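Subject: Re: [hall-kitchen] fridge, what goes, what stays

Hi all,

Sorry for the slow reply, flat out since Wednesday. Answering in between the quoted bits, hope your mail program doesn't mangle it.

> Can someone please tell me what is happening with the fridge in the
> small kitchen. The playgroup wants a whole shelf for the morning
> tea, the craft night lot reckon they were promised the same shelf,
> and I've had two people ask me if the brown stuff in the bottle is
> theirs. I don't know what the brown stuff is. Also is it true we
> are getting the Vakska instead? And if so who's paying.

Right. Vakska first. No, not getting it. I rang Candumik about the secondhand one and by the time they'd measured it up it was too wide for the spot between the bench and the door. Would have meant shifting the table every time you wanted the milk. So the current fridge stays, at least til January, and we stop talking about it please.

Bottle. Not mine either. Upright on the shelf in the top part, left side, amber-brown, plastic with the ridges round the middle. Could be cordial, could be somebody's iced tea, could be vinegar for all I know, I am not opening it to find out. If it's yours put your name on it. Masking tape and a texta are in the second drawer. Anything with no name goes down the sink at the next clean, same rule as always.

As for the shelf itself, there's plenty of room to the right of the bottle so I don't really see the drama.

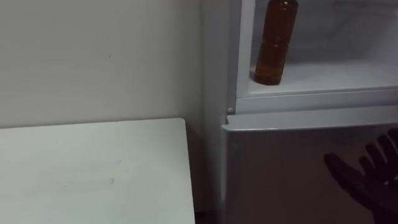 WHO GETS WHAT

Top compartment, shelf: left half craft night, right half playgroup. Once the bottle is claimed or gone they're the same size so no arguing.

Bottom compartment: hall hire only. People who book the room pay for the fridge as well and they were turning up with platters and nowhere to put them. The Restrepo booking had three trays of sandwiches sitting out on the table all afternoon and fair enough they complained.

> And can we do something about the table, it's always got something
> spilled on it.

The white table next to the fridge has grey smudges in the middle that I think are there for good. I've had a go with bicarb and with the Sornard cream cleaner, no joy with either. It's worn, it's old, it's clean enough. What I would ask is that people don't shove it hard up against the fridge. Leave the gap. You need to get a broom down there and also someone jammed it across last winter and the bottom door wouldn't open all the way.

> Lastly is there a list of what's meant to be kept in there
> permanently?

There was, it was taped inside the pantry door and it's gone. From memory: long life milk once opened, marg, the sauce for the sausage sizzle. Nothing else. No leftovers. No fish!! Will retype it and stick it up when I get a minute.

Alarm code for the kitchen side hasn't changed, don't reply to the whole list asking for it, ring me.

One more, the hall plans from 1964 show a power point behind where the fridge is now. It's there but it's dead, dont plug anything into it. Use the one over the bench. Electrician is booked but you know how that goes.

If I've got the shelf split wrong tell me before the weekend, otherwise I'm labelling it.

Cheers,
K.

ps. whoever has the esky with the blue lid, can we have it back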